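How Does a Greeting Card Get Made?

You have probably opened plenty of cards on your birthday. Some play a tune, some pop up, and some have a little glitter that stays on the carpet until summer. But where do they come from, and why are they folded the way they are?

It starts with an idea

A card company plans its cards long before anyone needs them. Birthday cards sell all year, so those are always being worked on. Winter holiday cards are often drawn in June, when it is warm outside and the artist has to remember what snow looks like.

First the artist makes a small, quick drawing called a rough. Another person may write the words. At Skarken, a small card company, the words come first and the artist draws a picture to go with them. Other companies do it the other way around.

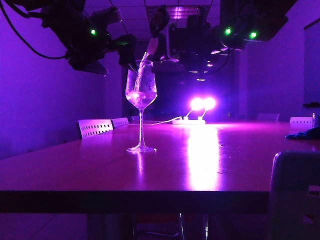

Once the rough is approved, the artist makes the finished picture. It can be painted on paper and scanned, or drawn on a computer from the start. Either way, it ends up as a computer file that a printing press can use.

What kind of paper?

Card paper is thicker than the paper in your notebook. Thick paper is called card stock. If you made a card from notebook paper, it would flop over when you tried to stand it up on a shelf.

Paper is made of tiny threads called fibers, and most of them come from wood. When paper is made by machine, many of the fibers end up pointing the same way. This direction is called the grain. Card stock folds neatly along the grain and can crack if you fold it across the grain – try it both ways with a cereal box and you will feel the difference.

Printing and folding

Cards are not printed one at a time. A big sheet of card stock might hold 8 cards side by side. The sheet goes through the press, the ink dries, and a cutting machine slices the cards apart.
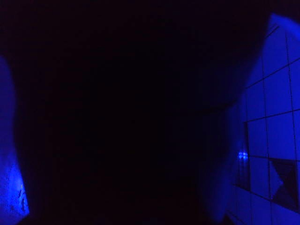 Next comes scoring. A score is a thin groove pressed into the card where the fold will go. It helps the card bend in a straight line. After that the card is folded, matched with an envelope, and packed. Shops often order one design in packs, and a full box from Skarken holds 100 cards.

What about the shiny parts?

Gold and silver letters are usually made with foil. A heated metal stamp presses very thin foil onto the card, and the foil sticks only where the stamp touches. Raised pictures are made by squeezing the card between 2 shaped plates. This is called embossing. Run your finger over the front of a card and you can tell if it has been embossed.

Make your own

You will need a sheet of card stock, a ruler, and an empty ballpoint pen.

Find the middle of the long side and make a small pencil mark at the top and bottom. Line up the ruler with both marks. Run the empty pen along the ruler, pressing firmly, then fold along the groove. Draw your picture on the front and write your message inside.

Words to know

Card stock: thick, stiff paper
Grain: the direction most of the fibers point
Score: a groove that helps paper fold
Emboss: to press a raised shape into paper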